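Prindlow Home Crew: we're looking for people who like setting a room right

Do you straighten the cushions at other people's houses? Do you have opinions about where the fruit goes? Then please keep reading, because we would love to meet you!

Prindlow looks after furnished apartments in the Lolgate building, the kind people move into for a month or two while they start a job or wait for a house to be finished. We have 152 apartments now, and the crew that gets them ready (and keeps them pleasant while guests are living there) needs more hands. We're hiring for both early and late shifts, part time or full time.

What the work is like

Most of it happens in living rooms. You clear away what the last evening left behind, wipe down the tables, shake out the rugs, put bottles and dishes back where they belong, and then set out a small welcome for whoever is coming in next. It's usually fruit on a plate, something to drink and a handwritten card. You work in pairs, and each pair has its own floor, so you get to know your rooms very well. Some of our crew can tell from the doorway that a chair has been swapped with the one from next door.

The coffee tables deserve their own paragraph. A lot of our apartments have glass ones, and glass shows everything: fingerprints, crumbs, the ring under a soda bottle. We'll teach you our way of doing them (top first, then underneath, then crouch down and look across it toward the window). Marwan Abou Jaoude runs that part of the training and he is very good at it, and very hard to please. 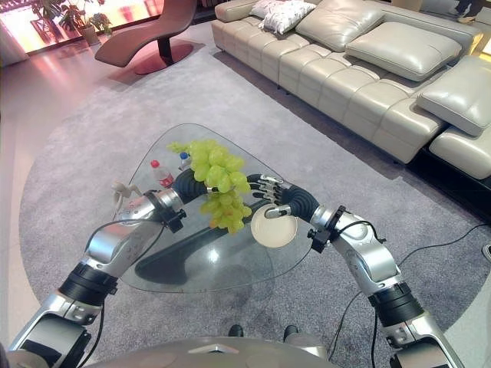

Do I need experience in hotels or cleaning to apply?

Experience is welcome but you can start without any. Everybody gets two weeks of paid training alongside a crew member, and you won't have a floor of your own until you feel ready for it.

What we'd like you to bring

A careful touch with other people's things. Guests leave out glasses, chargers, half-finished puzzles, and we move as little as we can and put it back the same way.

Enough energy for a shift on your feet, with some bending and lifting. The rugs are the heaviest thing you'll handle alone. Sofas are always a job for two people.

Basic spoken English, so you can chat with guests and leave clear notes for the next shift. Arabic or French is a big plus here, and you'll hear plenty of both in the break room!

What you get

Paid training, paid breaks, a hot meal on every shift, and a schedule that comes out a full month ahead. We cover 100 percent of your bus pass. Work shoes are on us too, and you pick the pair.

How to apply

Write a few lines to Dima Mansour at the Lolgate front office, or stop by and ask for her. Tell us which shifts suit you and describe a room you like being in. It can be your grandmother's kitchen or a waiting room, we don't mind. We read every one of these and they're the best part of hiring.

Applications are open until 12/06/2018. Driss Sqalli will call you to set up a visit, where you'll spend an hour getting an apartment ready with one of our pairs (the hour is paid). New crew members start in January.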